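打印本页 | 用电子邮件发送

3.2 门将扑救点球时的提前移动

点球研究的文献里,门将常被写成一个理性的决策者。看过 Plokham 低级别联赛录像的人,大概会对此持保留意见。本节讨论的问题比较窄:门将在罚球者触球之前移动了多少,以及这种移动与其事后自述之间差了多远。

样本取自 Horkau 地区业余联赛的 80 次点球,均在十二码处罚出,均有赛后访谈。访谈由同一份问卷引导,问卷只有 9 道题,其中第四题(“您是看清了再扑的吗?”)得到的肯定回答最为整齐,整齐到让我们一度怀疑受访者互相抄了答案。录像给出的情况则不那么体面:多数门将在罚球者支撑脚落地之前,重心已经偏向一侧。有一位门将坚称自己“等到了最后一刻”,而在录像中,他的最后一刻来得比罚球者的助跑还早。

提前移动的起点按 Horrocks 判据确定,即髋部横向位移首次超过门将静立时的自然晃动。该判据对喜欢在门线上跳舞的门将不太友好。样本中有 8 次点球因门将自始至终没有静立过而无法判定,我们将其单独列出,没有并入“提前移动”一类,尽管诱惑很大。

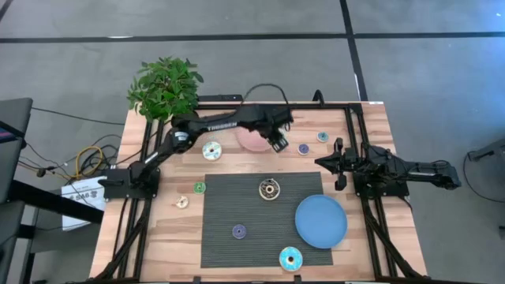
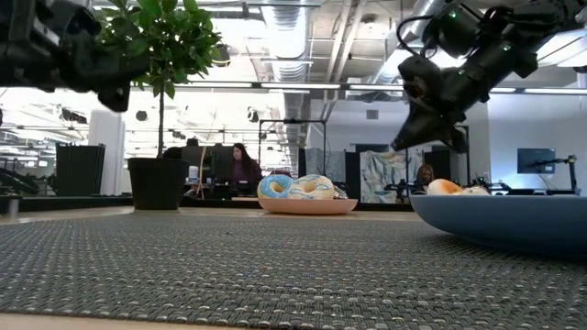
图 3 工作台与机械臂,两个视角。

判定由两名编码者独立完成,使用 Dotano 标注软件逐帧回放。两人分歧最大的地方在于假动作:门将先向左虚晃,再向右扑出,究竟该从哪一下算起。初稿从虚晃算起,结果凡是有表演欲的门将都成了偷跑者。后来改为从最终扑救方向的首次位移算起,分歧明显减少,编码者之间的关系也有所恢复。

自述与录像的差距并不随比赛经验缩小。出场超过 300 场的门将,对自己反应时机的估计与新手同样乐观,只是措辞更为从容。新手说“我猜的”,老将说“我读出来的”,而两者的起动时刻几乎重叠。至于教练,他们普遍相信自己的门将善于等待,这一信念在门将扑错方向之后依然稳固。

需要说明的是,提前移动未必是错误。业余球员的射门速度虽不惊人,留给门将的时间仍然很短,完全等到触球再动,往往只够目送皮球入网。本节关心的是门将如何叙述这个选择。访谈中几乎没有人愿意承认自己赌了一边,仿佛赌对了便不算本事。罚球者倒坦率得多,有几位表示当时只想踢正,踢到死角纯属意外。

天气与场地的影响未纳入分析。联赛十月以后的场地状况足以另写一篇论文,门前那块泥地尤其如此,门将的横向位移中有多少出于意愿,有多少出于打滑,现有录像难以分辨。这部分留待 3.3 节结合鞋底记录讨论。

打印本页 | 用电子邮件发送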